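3.2 Attendance and drop-out

Members were recruited at the Stedthorpe site in February, all through the front desk. 345 signed up, 200 stayed to the end of the study. Losses were heaviest early on, mostly people on the no-contract plan, who could leave without notice and did. No difference between morning and evening groups. Those booked into small-group sessions (up to 6 per coach) came more often than those using the open floor, and this held when age and past gym use were taken into account. 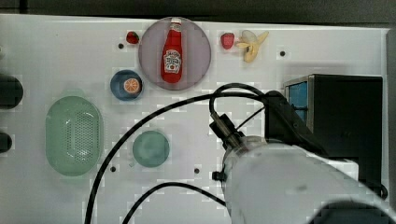 Photo: Taras Boiko / Storkix

Food diaries were less complete. Many members filled in weekdays and left the weekend blank, a pattern also reported by Ostapchuk in her work on home exercisers. Sauces, spreads and drinks were the items most often missed out. Snacks less so. We did not try to fill the gaps; diaries with more than two blank days were dropped from the food analysis but kept for attendence.

Session length was logged by the Predach door system. Visits under 15 minutes were not counted as training, as most were people calling in to change a booking. This cut-off is a rough one. A longer cut-off was tried and made little difference to the group means, though it did widen the spread for the open floor members.

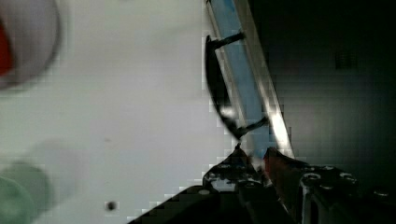
Figure 2. View between the gripper fingers, with a reddish-brown pad near the centre.

Interviews at the end of the study gave mixed reasons for staying. Knowing the coach by name came up a lot, price less than expected. Several members said they would of stopped without a fixed slot. Others disliked fixed slots and wanted the open floor kept as it was. Shift workers in particular, who could rarely make the same time two weeks running. Coaches' own notes agreed with the members on most of this, less so on effort, which coaches rated lower. See section 4 for the full breakdown by plan type.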